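WORKPLACE INSPECTION CHECKLIST - FIRST FLOOR, LUI HOUSE, CLILLURVILLE
Last updated: May 2019

Walked by Kwok-wai Chow. Comments typed up same day, sorry for the shorthand. OK / ACTION / N/A against each item. Actions carried over from October marked (Oct).

1. FIRE AND ESCAPE

1.1 Escape routes clear - ACTION. Main stairs fine. Back stairs had two boxes of Pliltero brochures on the half landing. Moved them myself. Please don't put them back.

1.2 Fire doors close on their own - ACTION. Kitchen one sticks on the carpet strip, needs a push for the last bit. (Oct). Landlord told again.

1.3 Extinguishers in date, pins in - OK. All seals there. The CO2 one by the printer has been used as a doorstop, bracket is still on the wall, use it.

1.4 Call points visible - OK. Coat stand shifted left a bit so the one by reception can be seen.

1.5 Alarm test weekly - OK apart from one missed week over the bank holiday. Write it in the book even if it was missed, just put "missed".

1.6 Wardens - ACTION. Down to 4 for both floors after the leavers. Want 7. Names to me please, it's a half day course and lunch is included.

1.7 Assembly point sign - faded but readable. OK for now.

2. DESKS AND MEETING AREAS

2.1 Desk tops clear enough to work at - mostly OK. Window row piled up with sample folders again.

2.2 Glass partitions - ACTION. Blinds cords on the meeting room side need cleats, two are hanging loose down to knee height. Curved section looked over for chips, none found. Frosted panels help people see the glass, but the door itself is plain and someone will walk into it one day. Ask Jullodov for a price on a strip of dots.
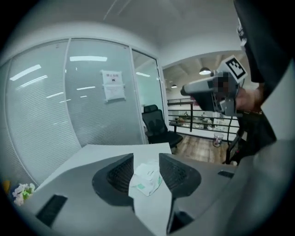
2.2 - Curved partition, blinds behind the glass.

2.3 Decorations - OK. Artificial flowers are allowed, keep them off the heaters and away from sockets. No real candles, including the scented ones in tins. Found one, it's in my drawer.

2.4 Chairs - ACTION. Two gas lifts gone (sink when you sit). Labelled DO NOT USE. Somebody took one label off and carried on using it. New chairs on the order.

2.5 Screen assessments - 31 sent out, 7 still not back. It is a one page form. Takes five minutes. Chasing again next week.

2.6 Table corners and edges - OK. Ran a hand round the lot. The white tables are sound, no lifting edges, none wobbles. The old brown one in the post room is splintering underneath, tape on it for now, ACTION to replace.

2.7 Working height for standing jobs - comment only. People doing standing work at ordinary tables end up with their head down and back bent. Fine for a few minutes, not all afternoon. Swap over, or use the tall bench in the post room if it's free.
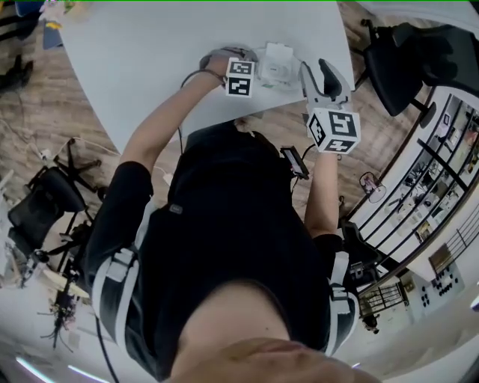
2.7 - Standing at a white table, arms forward.

2.8 Lighting - OK. One tube flickering over the copier, changed while I was there.

3. ELECTRICAL

3.1 Visual check of plugs and leads - ACTION. One kettle lead with a nick in the outer, binned. Brown tape is not a repair.

3.2 Extension leads - ACTION. Found one plugged into another under the sales desks. Seperated them. Need a proper double socket on that wall, have asked for this before (Oct).

3.3 PAT labels - OK, except the fan heaters people bring from home. Not allowed untested. Will be collecting these up.

3.4 Trailing cables - OK in the main room. Post room has one across the doorway, rubber cover ordered.

4. KITCHEN AND TOILETS

4.1 Floor dry, mop put away - OK.

4.2 Fridge temp - OK. Contents another matter. Anything with no name goes on the last afternoon of the month.

4.3 Hot water - OK. Scald warning sign missing from the gents, printed a new one, wants laminating.

4.4 Dishwasher - slow leak at the front left foot. Towel down. ACTION, plumber booked.

4.5 Toaster - move it out from under the cupboard before using it. Scorch mark getting bigger.

5. FIRST AID

5.1 Boxes stocked - ACTION. Upstairs box out of medium dressings and has nine pairs of scissors for some reason. Downstairs OK.

5.2 Accident book - OK. Three entries since last time, all minor (paper trimmer, stairs, hot tea). Old pages torn off and filed, as they shoud be.

5.3 First aider list on the wall - ACTION, out of date, two of them have left.

5.4 Eyewash - in date.

6. OUTSIDE

6.1 Steps and handrail - OK. Moss on bottom step, scrubbed.

6.2 Bin store - ACTION. Lid off the cardboard bin, gate won't latch. Landlord.

6.3 Bike rack - one bolt loose at the road end. Tightened by hand, needs a spanner.

6.4 Grit bin - half full. Top up before October.

SUMMARY OF WHAT'S URGENT
Kitchen fire door, the sales desk sockets, wardens. Rest can go on the normal list. If you've had an action from me and done it, email me so I can cross it off - I don't walk back up to check unless it's a fire item.

Next walk round in October.

K. Chow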